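Folding the Dark Stuff, and Other Laundry Day Notes

By Touran Najafi

November is when the knits come out at our house, and every year I promise myself that this time the shelf will still look nice by the end of the month. Last year it lasted five days. This year I'm doing rather better, and a few of you have written in asking how I keep sweaters and sweatpants from turning into one big heap, so I've put my notes together. Get yourself a cup of tea, because I do go on a bit.

Start with where you fold. I know a lot of people like the kitchen table, and if yours is clear, wonderful, use it! Mine has always got somebody's homework on it. I fold on something soft and pale instead, usually a bed or a padded bench with a light cover over it. A pale surface shows up every bit of lint on a navy or black piece, and a soft one holds on to the fabric a little so the sleeves don't slide away from you while you're reaching for the hem. If your bedspread is dark, throw an old cream sheet over it first. Mine came from a closing sale at Bakhtiari, the linen shop my mother used to take us to, and it has been through the wash more times than I'd like to admit.

Shake each piece out once, good and hard, before you lay it down. Then smooth it from the middle outward with the flat of your hand. If it's a heavy knit, stop there for a moment and let it settle. I spent years rushing this part and then wondering why my folds came out crooked.

Now for the band. Almost anything knitted has a ribbed edge somewhere, at the waist or the cuffs or the hem, and that edge is thicker and springier than the rest. Tuck it into the middle of the fold and you get a lump that tips over everything you stack on top. Leave it along the outside edge and the whole thing lies a good deal flatter. It also gives you something to recognize the piece by, which matters when you own as many navy things as we do.

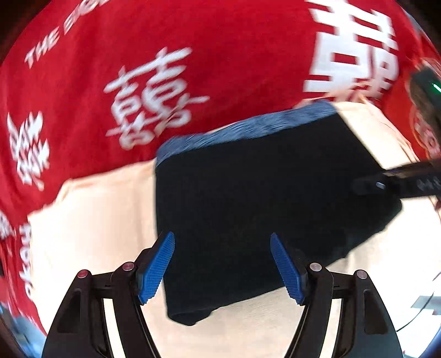

Dark navy, folded with the blue ribbed band along the upper edge.

Don't fuss over getting the corners square. Knits have soft edges and they're going to look a little rounded whatever you do. I used to fold around a piece of stiff cardboard, and then I bought one of those plastic folding boards from Momitz, and both of them ended up behind the dryer. Your two hands are plenty. Fold in the sides, bring the bottom up, turn it once more if it's bulky, and pat it down.

A word about bright fabrics, especially red ones with big printed lettering, like the festive covers and throws that have the double-happiness character on them. We have always had something red in the house for celebrations and I wouldn't be without it. But do treat a new red piece with some caution. Wash it by itself the first few times, in cold water, and turn it print side in. Before you let it sit against anything cream or white, rub a damp white cloth on an inside corner and see whether any color comes away. If it does, back in the wash it goes. I lost a very nice pillowcase to a red tablecloth once and I still think about it.

For storing, I stack dark knits no higher than the length of my hand. More than that and the bottom one comes out pressed like a flower. Shelf dividers help if your shelves are wide — the Tovham ones I have clip on without screws — but a shoebox with the lid off does the same job for nothing. I turn all the ribbed edges toward the front so I can find the pair I want before coffee.

Sweatpants go in a separate stack from sweaters. My husband disagrees with me on this and keeps his all together, and I will say that he does seem to find his clothes.

One last thing, for those who asked about cedar. Yes, I use it, the little blocks, one to a shelf. When they stop smelling of anything, give them a rub with fine sandpaper and they'll come back. Lavender bags are lovely too, though keep the oily kind away from wool, as the oil can leave a mark that's a real nuisance to get out.

Next time I'll get to the sock drawer, which I've been putting off.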